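Progress report, student robotics club
Reporting period: start of school year through the end of the fall block
Submitted by Edeltraud Stöcker, club advisor
Grant: Villalobos Fund for School Workshops

1. Summary

The club has used the first part of the grant to set up a two-arm tabletop station and to start the student project described in our application. The arms are working, the students are recording demonstrations regularly, and the first trained program has been run on the station. It handles single cubes fairly well and longer pieces poorly. We are behind on the written lesson plans and ahead on the recordings. We are not asking for a change to the total amount, but we would like to move a small sum between two lines (see section 5).

2. Equipment and setup

The two arms arrived in September. One shipment was missing its mounting plates, and the replacement took longer than the supplier had told us. The students used the delay to write the safety rules and practice on the simulator that came with the control software.

Both arms now share one table. The first bare-table trials gave us trouble with glare from the ceiling lights, so the students covered the work area with brown paper. It is cheap and can be replaced when it tears. One drawback is that it shifts when a gripper presses down too hard, and the team checks it before each recording session.

Cable routing on the right arm still needs work. The cable can swing into the work area when the arm reaches forward. Clips have been ordered.

3. The student project

The students voted to name the project Minau. The task is to take colored blocks from the table and place them in a pattern given on a card. The left arm is responsible for pieces on its own side and the right arm for pieces on the other, which means the students have to plan who moves first. Early on they let both arms go for the middle together, and we had several minor collisions. No parts were broken.

Current work is on paired layouts with single cubes in the center and a longer piece out toward each arm.
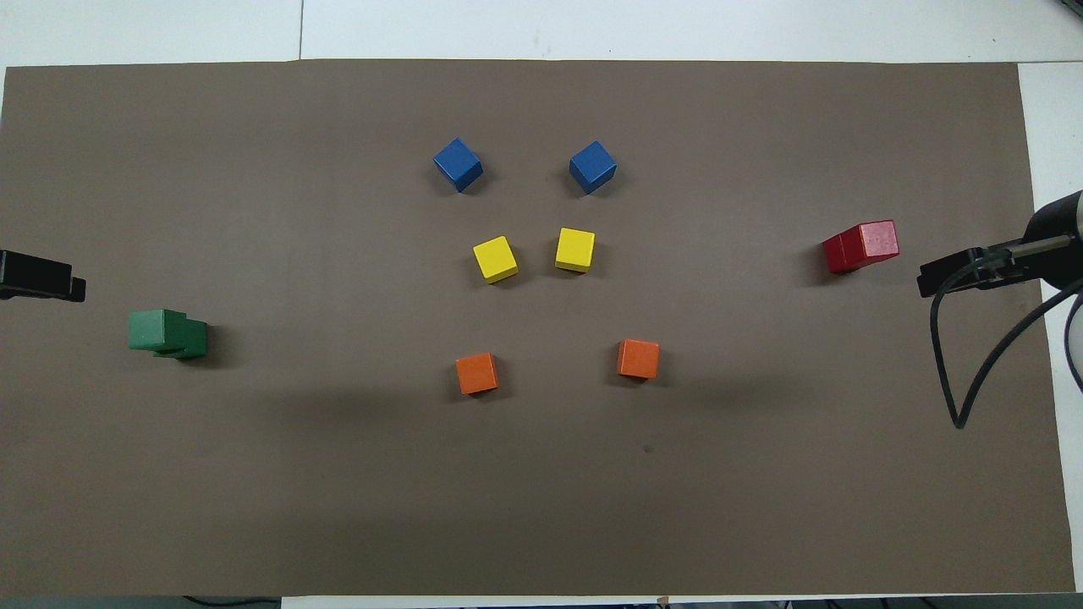
Minau workspace with blue, yellow and orange pairs in the middle, the green piece on the left and the red piece on the right.

Spacing has turned out to matter more than color. When two cubes sit close together, the fingers of the gripper tend to push the second one while closing on the first. The students now vary the gaps between pairs on purpose, and they turn some of the cubes at an angle so that the program does not learn only one approach. The longer pieces are harder. A straight one can be picked up across its short side, but a stepped one tips if it is held too near one end. Two students are working on this and keep a notebook of which grips held and which did not.

4. Recordings and results

The target in our application was 1,000 recorded demonstrations by the end of the block. The students reached 1,389. A portion of these will be thrown out during review, mainly runs where the operator paused for a long time or dropped a piece and started over. Review is done by the students in pairs and is slower than recording, so there is a backlog.

The first trained program, which the students call Gikus, picks up single cubes from most parts of the table. It is weakest near the far edge of the paper. Placing is less accurate than picking - cubes usually land near the right spot but turned the wrong way. A second version will be trained once the review is finished.

5. Budget

Spending on equipment is complete apart from the cable clips and spare gripper fingers. The line for printed lesson materials is mostly unspent. We request permission to move part of it to storage drives, as the recordings take up more space than planned. A revised table will be sent separately.

6. Next steps

Finish reviewing the recordings. Train and test the second version of Gikus. Complete the lesson plans for the beginner group, which are due to the school office before the spring block starts. Hold the open afternoon for families, from 3:30 to 5:00 p.m. in the workshop. The Inder team from the middle school has asked to bring its line-following cars, and we have agreed.

Questions about this report can be sent to me through the school office.

Recent reports
Student robotics club: grant application summary
Student robotics club: workshop safety rules
Inder team: line-following cars, first report
Villalobos Fund: reporting guidelines for schools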